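Fruit on the Good Sheet: a citrus season gallery

Every winter I go a bit silly over fruit, and this year I went sillier than usual. What follows is my citrus season on one page, from the first February haul to the last sticky plate.

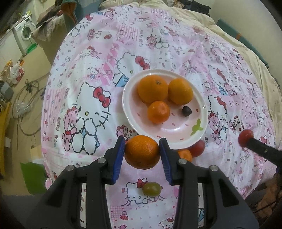 It started with a cold snap and a box of oranges from Wannasri, the little grocery two blocks over, where the produce bins run right up to the front door and you have to shuffle in sideways with your boots on. I meant to buy a few for juice. I came home with a box, plus mandarins, plus grapes, plus a bag of small round tomatoes that I keep putting with the fruit no matter how many times I'm told off for it. (They are fruit! I will not be moved on this.)

The colours did the rest. Once you've got orange next to a paler yellowy orange next to a really bright little mandarin, you start wanting to set things out properly, and then you want a nice plate, and then you're pulling the linen cupboard apart looking for something cheerful to put underneath. I've kept the notes short, mostly. Click through in any order you like.

THE SHEET

Hello Kitty on pink and white, with a wink and a big red bow, and a pink teddy bear beside her. I adore it. There is so much going on in the print that you find a new tiny drawing every time you spread it out.

I've tried plain backgrounds, the grey tea towel and the brown paper and all that. Very tasteful. Fruit on brown paper looks like it's waiting for a bus.

THE PINK PLATE

Pale pink inside, glossy white around the rim, with little red seed marks scattered over it and a green leaf near the edge. A shallow plate is much better than a bowl if you like looking at your fruit, and it stops the soft ones from hiding underneath until they go fuzzy.

It does mean things roll off. I've made my peace with that, and a tomato or two beside the plate looks friendly anyway.

THE LARGE ORANGE

I like an orange with some heft and a proper pebbly skin, the kind you can dig a thumbnail into and smell from across the room. The stem end gets turned up or to the side so the small dark green scar shows. It gives the eye somewhere to land.

Guangming Xiao, who taught me most of what I know about buying fruit, weighs two oranges of the same size against each other, one in each hand, and takes the heavier. Then he does it again with the winner. It takes him ages and he's always right.

THE YELLOWER ONE

Every batch seems to have one that leans more yellow than its neighbours. I used to leave them in the bin at the shop and now I go looking for them. Set right up against a deep orange one, both of them look brighter.

Skin colour is a poor guide to flavour in citrus, by the way. I've had pale ones so sweet they made my teeth ring, and gorgeous deep ones that tasted like damp cardboard.

SMALL MANDARINS

My favourites, no contest. Shiny, bright, gone in three bites. I put them out at breakfast thinking they'll last until supper and there's nothing left by ten but a heap of peel and a guilty-looking household.

For a plate, I give each one a quick rub with a dry cloth. You'd be amazed how much shine is sitting under the dust from the box.

GRAPES, GREEN

An olive-green grape looks wonderful by itself on pink. In a bunch you lose the shape, but one oval grape on its own is a lovely smooth little thing. We had a long debate in our kitchen about whether to call the colour olive or moss. Olive won, four votes to one, and the one was me.

SOMETHING DARK

A plate full of oranges and yellows wants one nearly black spot. A dark grape will do it, and so will a fat blueberry. Tuck it in close to the paler fruit and leave it alone. I've tried a whole handful and it gets messy very quickly, and blueberries on a light sheet are living dangerously.

ROUND AND RED

Back to the tomatoes. Small, round, red, and they pick up the red in the bow and the seed marks on the plate as if somebody had planned it. I set mine outside the rim. Letay Nigatu, my neighbour upstairs, says they look like they're waiting to be invited in.

SATURDAY PEEL

The peel goes on a baking tray at the lowest heat the oven will hold, white side up, until it curls and snaps. The whole flat smells of it, right out to the landing. I store the dried bits in a jar and drop one into the teapot, or crush them into sugar for the tops of muffins.

If your peel has been waxed, give it a good scrub under warm water first. Mine usually has been.

THE GREAT MARMALADE

Letay and I made eight jars between us in her kitchen, using the big pot she calls Urel. (The pot has a name. I didn't ask for years and then it was too late to ask.) We followed her aunt's method, with the fruit boiled whole until a skewer slides in, then cooled and chopped. It's far less fiddly than slicing raw peel, and the kitchen windows steam up so thoroughly you can draw on them.

Ours set a little soft. It runs off the toast and down your wrist, and I wouldn't change a thing.

MARMALADE, THE NUMBERS

For anyone who wants to try: we weighed the fruit, then used the same weight of sugar plus another 100 grams for the pot, and the juice of a lemon. Letay holds back the pips in a scrap of muslin and squeezes it out at the end. Wear rubber gloves for the squeezing, it's hotter than you think.

A TRIP TO NETINE

Netine is the Sunday market out past the rail yard, indoors, thank goodness, and in February it's the brightest place in town. Piles of citrus in every size, and one stall that sells only lemons. Their sign said 299 a box, which stopped me dead in the aisle until I saw that the decimal point had been rubbed off. I bought a box at $2.99, obviously. Nearly cried at the price.

If you go, go early and bring your own bags. Something with stiff sides is best, so the mandarins don't get squashed under the big oranges on the way home.

AVIS AND HER LEMONS

Avis runs the lemon stall. She'll cut one open for you if you look even slightly doubtful, and she salts a slice and eats it while you're making up your mind. I tried it her way and my whole face went inside out. Second slice was delicious.

COLOUR SORTING

A good rainy afternoon job, and a great one for small kids. Tip everything out on the sheet and line it up from green to red. You get the grapes at one end, then the yellowest citrus, then the oranges, then the tomatoes, and a long argument about where the dark one goes. My niece puts it at the very end, "for night time."

She also likes to match fruit to the patches in the print. I've joined in more often than a grown woman should.

KEEPING THEM GOOD

Oranges last for ages in the crisper drawer, but I like them better at room temperature, so a few come out each evening for the next day. Mandarins go soft faster and I check them with a gentle squeeze. Grapes stay in the fridge until the last minute. Tomatoes never go in the fridge at all in my house, and I'm prepared to be rude about it.

One soft mandarin will take its friends down with it. If you find one, use it that day.

THE SOFT ONES

Juice, mostly. Four tired oranges and a knob of ginger, straight down the hatch. Or slice them thin, skin and all, and roast them under a chicken with a bit of honey. The edges catch and go chewy and dark, and people fight over them.

WASHING THE SHEET

Cold water first, always, if there's juice on it. Then a normal wash, and over the rack to dry. Ours has been through the machine more times than I could tell you and the colours are still going strong. Bow's still red. Cat's still winking.

BREAKFAST, WED 13 MARCH

The last of the good mandarins, eaten standing up at the window in a bathrobe, with snow coming down sideways and the kettle on. They were perfect. I went back to Wannasri that same afternoon and the bin had potatoes in it.

WHAT'S NEXT

Rhubarb, as soon as anybody's got it! I've already been eyeing that pink plate and thinking how it would look under a few stalks. Guangming has a patch behind his garage and has promised me first pick, provided I bring back the jar from last year, which I have definitely not lost.

If you've been laying out fruit at home, or you've got a marmalade that sets, leave me a note in the guestbook. I read every one, and I'd especially love to hear what you do with the peel.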